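Kalludau Host Kit -- Set-up Guide
Section 4: Getting your venue and online board ready

Read this the week before, not the night before. Most of the mail we get from hosts is about steps 3 and 9, so slow down for those two even if you skim the rest.

You will need: your host code (in the welcome mail), the venue's wifi password, a laptop that is not the one you present from, the printed sheets from Section 3, tape, pens, a power strip or two more than you think.

4.1 Creating the event

1. Log in at the host page and press New event. Use the host code, not your own Kalludau password. They look alike, sorry.

2. Give the event a name. Town first, then theme. Keep it short, it gets printed on the badges and long names run off the end.

3. Set the time zone. By hand. The page guesses from your browser and it guesses wrong if you are on a work laptop with a VPN. Check it on your phone too. If the zone is wrong the theme reveal goes out at the wrong hour for your whole city and there is no undo.

4. Choose Open or Invite. Open events show on the map. Invite events don't, and you send the link yourself. You can go from Invite to Open later. Going back the other way needs a mail to us.

5. Press Save draft. Do NOT press Publish yet.

Note: drafts are kept until the end of September. After that they get cleared and you start again.

4.2 Rooms and teams

6. Add a room for each space you have, including the corridor if people will work in it (they will). Room names appear on the team cards so use the names on the actual doors.

7. Set team size. Default is four. Bigger teams split themselves in two by lunch anyway, smaller ones run out of hands when the building starts. Leave it at four unless you have a good reason.

8. Put one table aside as the making table. Card, tape, scissors, string, old packaging, whatever you have. Near a socket, away from the food. Label it with the sheet marked MAKE.

Caution: glue guns and craft knives stay on the making table. They don't go to the team tables, even for a minute. Check your venue's rules, some don't allow glue guns at all and the fire alarm is an expensive way to find out. 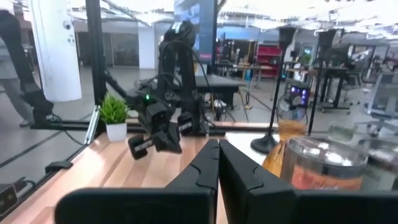

Teams mix things up on the second day -- parts, chargers, half-built prototypes, all of it -- so label before you open the doors. One label per item, with the team's room name on it, stuck where it can be read without picking the thing up. Small white printed ones do the job, like those on the black gripper fingers over the table, and they stay readable on dark kit where marker pen just vanishes. Do the power supplies as well. Do your own laptop charger first.

4.3 The board

The board is where teams post what they are up to. It runs on Lomlow, you don't need a separate Lomlow account, the host code covers it.

9. Open the board from the event page and press Link. Wait for the tick. It can take a few minutes and the page does not refresh on its own, so reload it. If you press Link twice you get two boards and half your teams end up on the wrong one. If that happens delete the one with no rooms on it.

10. Add your co-hosts. Give them Edit, not Owner. One owner per board, that's you.

11. Post a test card from a phone on the venue wifi. Not on mobile data. Then a test picture, a proper one straight off the camera. Then a short video. If the video stalls, see 4.5.

12. Delete the test cards. Teams read them otherwise and think it is a brief.

Note: cards are public by default on Open events. Tell people this in the welcome talk and again on paper. Anybody interviewed out on the street has to be asked before their face goes on the board. The consent sheet is number 7 in the print pack. Print more than you think, people lose them.

4.4 The projector

13. Set the projector laptop to 1768 cards maximum in the board settings. This is the top limit and it's the right one for a big screen. Leaving it blank makes the wall view crawl by the second afternoon.

14. Turn on Wall view. Turn off notifications, sleep, screensaver and automatic updates on that laptop. All of them.

15. Sign in with the viewer link, so anyone walking up to it can look but not move things.

16. Tape the cable to the floor. Whole length, not just the ends.

Caution: don't run the wall view and the video call from the same laptop. It works in the test and falls over during the theme reveal. Use the second laptop for the call.

4.5 If the upload is slow

Try in this order.

a. Ask the venue if there is a staff network. Often a lot faster than the guest one.

b. Switch the board to Light mode. Pictures get shrunk before they go up, video waits until the evening.

c. Move the uploads off wifi altogether. The Frandsen router in the larger kits has a port on the back for this. Plug in, wait for the light to settle, join the network printed underneath.

d. Still slow -- collect the files on a stick and upload from home. The board takes late cards, they go in under the time on the file and not the time you sent them.

Error 643 means the host code is being used from another place at the same time. Usually a co-host who never logged out. Ask round before you mail us.

4.6 Publishing

17. Go back to the draft. Check name, zone, rooms, team size. Check the zone again.

18. Press Publish. You get a mail with the join link and a code to print. Put the code on the door, and at the making table, and somewhere near the coffee.

19. Join as a guest yourself from a private browser window. If you can pick a room and see an empty board you are done.

Changing the venue after publishing: edit the address and save, everyone signed up gets a mail automaticly. Don't cancel and make a new event, people don't sign up twice.

Hosts using the Skustska sign-up form in place of ours: you have to export the list and import it under People, it doesn't sync. Columns need to be in the order shown on the import page. Do it once when sign-up closes and then add latecomers by hand at the door, importing a second time makes duplicats of everybody.

Next: Section 5, Food, breaks and the first evening.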